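Laying a table for everyday meals

Most of the trouble with laying a table comes from doing it in the wrong order. Cutlery goes down first, then the mats have to be pushed in underneath, and by the time the glasses come out everything has shifted. These notes cover a plain weekday setting of the kind we use at home in Isham, with a few words on looking after the mats, napkins and handles.

Start with a clean surface

Wipe the table before anything goes on it, even if it looks clean. On bare wood use a cloth wrung out well in warm water with a drop of washing-up liquid, then go over it again with a dry one. Work along the grain. Crumbs left under a mat will scratch an oiled top in a few weeks, and a damp patch trapped under one can leave a pale mark.

If you have an oiled butcher-block top, check it every so often by dripping a little water on it. If the water sits in beads, leave it alone. If it soaks in, give the wood a thin coat of food-safe oil in the evening, wipe off the extra after 37 minutes or so on a kitchen timer, and keep the table clear until morning.

Mats first, and all of them

Put out every placemat before you fetch a single plate. Set a chair at each place and line the mat up with the middle of the chair. A mat should have a little clear table between it and the edge, so that sleeves don't drag it off. Two fingers' width is plenty.

Round mats take up more room than people expect, particularly at the corners of a small table. If two of them overlap, move one place round to the end or go without mats on that side. Overlapped mats rock, and a full glass on a rocking mat will go over sooner or later.

With a round mat and a round plate, get the plate in the middle and the rest is easy. An even border all the way round does more for the look of a table than expensive china does. If the plate has a pattern with a right way up, decide which way it faces and do the same at each place.

Fork, knife, spoon, glass

The fork goes on the left and the knife on the right, with the blade turned towards the plate. A dessert spoon can lie across the top, or be left to one side until pudding. For a meal with no pudding, leave it in the drawer.

On a large mat there is often no room for cutlery beside the plate. Put it on the table next to the mat. It is better there than half on and half off, where it tips every time somebody picks it up.

The glass goes above the plate or a little to the right, within reach but clear of the knife hand. For small children I move it further up the table and fill it halfway.
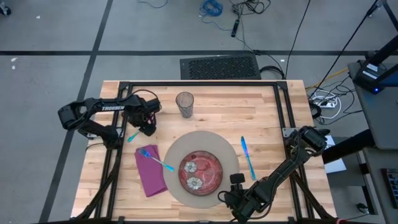

Xiomara Crenshaw

Napkins can go under the fork, on the plate or to the left of the mat. A folded cloth one with the fork laid across it saves space, and the fork keeps it in place if a window is open. It doesn't have to be square to the table. Set at a slant it looks more relaxed, and nobody can tell if the fold is slightly out.

Choosing colours that go together

You don't need a matching set. Pick one strong colour for the plate and let the napkin sit close to it, such as a magenta napkin with a red and pink plate. Then use something different for the cutlery. Clear blue handles stand out well against wood and are easy to spot in the washing-up bowl. A beige mat goes with nearly anything, so if you are only buying one lot of mats, buy those.

Clear glasses are the safest choice with patterned plates. A glass with a slight texture also hides water marks better than a perfectly smooth one.

Looking after coloured handles

See-through plastic handles go cloudy if they are treated roughly. Check whether yours are marked as safe for the dishwasher, and if there is no mark, wash them by hand. Don't leave them standing in hot water, as the glue where the metal meets the handle can soften. Use a soft sponge, never a scourer, and dry them straight away.

Store them lying flat with the handles all facing one way. I line the drawer with an old tea towel folded in half. Rosalinda Villanueva keeps hers in a jar with the handles down, and they have lasted well too, though you do have to mind the knives.

Washing cloth napkins

Bright napkins should be washed on their own the first few times, or with dark things. Cold water and a short wash will do for most marks. For grease, rub in a little washing-up liquid and leave it for 14 minutes before the wash. Tomato and curry need rinsing from the back of the cloth, so the stain is pushed out the way it came in.

Pull them into shape while damp and hang them by one edge. If you fold them as soon as they are dry they hardly need ironing. Seven is a useful number to own for each person if you wash once a week.

Keeping mats flat

Round mats that curl at the rim can be flattened under a tray with a couple of heavy books on top. Leave them overnight. Woven ones should be shaken outside and sponged, and dried flat, never over a radiator. Stack them with the largest at the bottom and don't stand anything on the pile.

Clearing away

Take glasses first, then cutlery, then plates. Carry the cutlery on the top plate with the knives tucked under the forks. Shake the napkins over the sink before they go in the wash, and lift the mats last so the crumbs stay on them until you reach the bin.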